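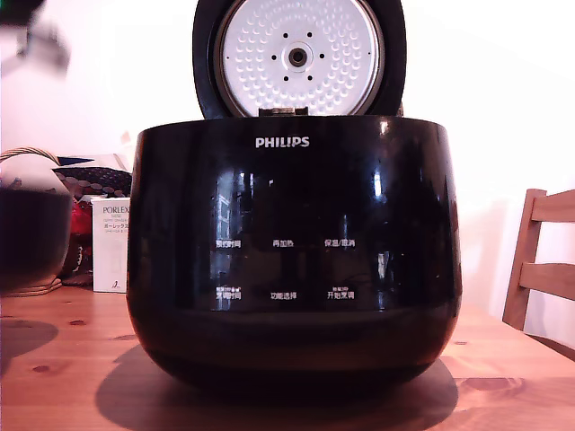
Is the Grestutow kit worth it for a student kitchen project?
Term project report, Intro to Robotics
2022-11-07

What I set out to do

My project for this term was a review, with a small build attached. The class has been talking about home robots for weeks, and I wanted to know what you get if you buy one of the cheaper arm kits and ask it to help out at a kitchen table. I picked the Grestutow, a tabletop arm sold by Somow with a two-finger gripper and a camera that looks down between the fingers. It costs 1,279 dollars with the gripper included. That's a lot of money for me and very little for a robot arm, so I was curious where they'd saved.

I called the project Emo, mostly because I needed a folder name on the first night and it stuck. Emo is the set of table tasks plus the little scripts that run them. The robot is still just the Grestutow.

The tasks were all about a rice cooker and the stuff that lives near it. Move a dish. Set a dish down again somewhere else. Reach toward the cooker without knocking into the open lid. Press a button on the front panel. I know that sounds like a short list! I started with a longer one in April, when I wrote the proposal, and crossed things off as I learned how slow all this is.

Unboxing and setup

Setup was better than I expected. The arm came in one piece, the gripper bolts on with the tool they give you, and the cable has a clip so you can't plug it in backwards (I tried). The printed guide is short and the pictures are fine. Where it gets thin is calibration. The guide says to "touch the reference points" and then never says how hard, so I spent an evening with the fingertips either hovering over the table or leaning on it. The fix was in the Somow download section, inside a file called release notes. I'd have put that on page one.

The software is okay. You can move the arm by hand and record a path, or you can drive it from a controller and save the run with the camera view. I used the second way for nearly everything. Saving is quick, and playback is easy enough that I had it working before I'd read the section on it.

The camera view

I ended up spending most of my time on this part, because it decides how useful the kit is. The camera rides close to the gripper, so you always have the fingers along the bottom of your picture. I love that for lining up a grasp. You get a feel for how far the tips reach and you stop guessing after a while.
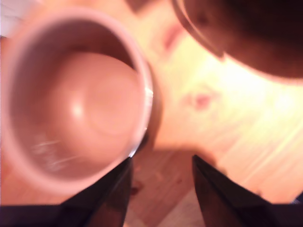 Gripper camera, close in on the pink dish. Both fingertips are at the bottom, with the gap between them over the wood.

The trouble is how close "close" is. When the arm is low, one dish takes up half of what you can see, and anything next to it turns into a dark curve in a corner. I kept losing track of which way I was facing and had to back the arm up to find out. A wider lens would help, or a second camera on a stand. Somow does sell a stand, and I think they know exactly why people want it.

Bright light is the other thing. Our table is pale wood and the sun comes in hard in the afternoon, and parts of the picture wash out to plain yellow. There is an exposure setting. It resets every time you restart the software, which I found out over and over.

Shadows bothered me more than glare, though. The gripper throws its own shadow on whatever is underneath, and the grasp helper (the feature that suggests where to close the fingers) sometimes took a shadow edge for the edge of a dish. You can see how a program would get confused.

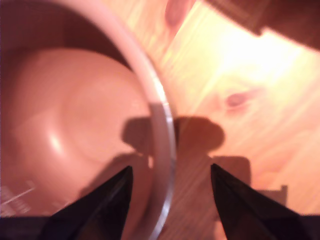 The gripper's shadow falls across the wood and onto the rim. Some motion blur here too.

I never got rid of this completely. Closing the blinds helped, and so did bringing the arm in from the other side of the table. In the end I turned the helper off for anything shiny and did the lining up by eye.

How the tasks went

I recorded 107 runs that I'm willing to count. There were more, but I left out the ones where I had a wrong setting or bumped the table myself. Moving a dish was the best task by far, and by the last week I could do it while talking to someone. Setting it down gently was harder. The fingers open at one speed only, and with a light dish you get a little hop at the end.

Rims were tricky. The fingers taper to a point, so they slip into tight spots nicely, but a point doesn't give you much to hold a smooth rim with. I put a bit of rubber tape on both tips and that was the best change I made in the whole project. It should come in the box.

Now the cooker. It's a black Philips with a tall lid that stands straight up when it's open, and I left it open for the reaching task so the arm would have something real to avoid.
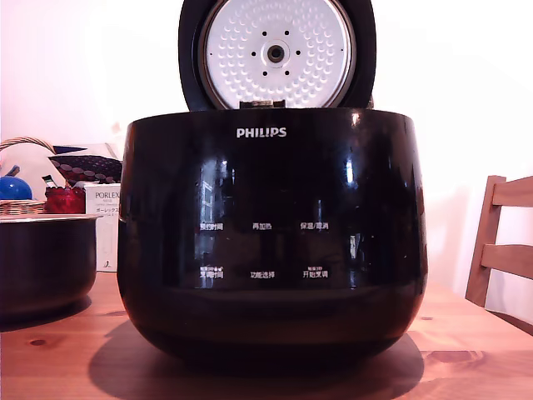
I was nervous about the lid and I set the safe zone much bigger than it had to be. The safe zone tool is great, by the way – you drag out a box on the screen and the arm refuses to enter it. The only downside is that boxes are all you get, and a rice cooker is round, so you fence off a lot of air you could have used.

The button task was my weak spot. The panel labels are in Chinese, so I made a cheat sheet and stuck to one target, 开始烹调, start cooking. I did all of this with the cooker unplugged, so a "press" in my notes means the fingertip landed on the label and nothing more. Landing there worked when I came in slowly and straight. Coming in at an angle, the tip slid down the curve of the front. The panel is so glossy that I often lined up on a reflection.

Support

I wrote to Somow twice. The first answer came the next day and solved my cable question. The second was about the exposure setting, and they told me it was on their list. I also asked in the Kushnir lab, where an older version of the arm sits on a shelf, and heard the same complaint from there.

Would I buy it?

For a class, yes. I'd get the stand along with it and I'd buy the rubber tape before the arm arrives. For someone who wants help in a real kitchen, no, it's too slow and needs too much watching. Next term I'd like to redo the button task with a blunt fingertip, and print a holder so the dishes start in the same spot each time. The Emo scripts and my run notes are in the class folder, and the calibration steps are written out in the readme.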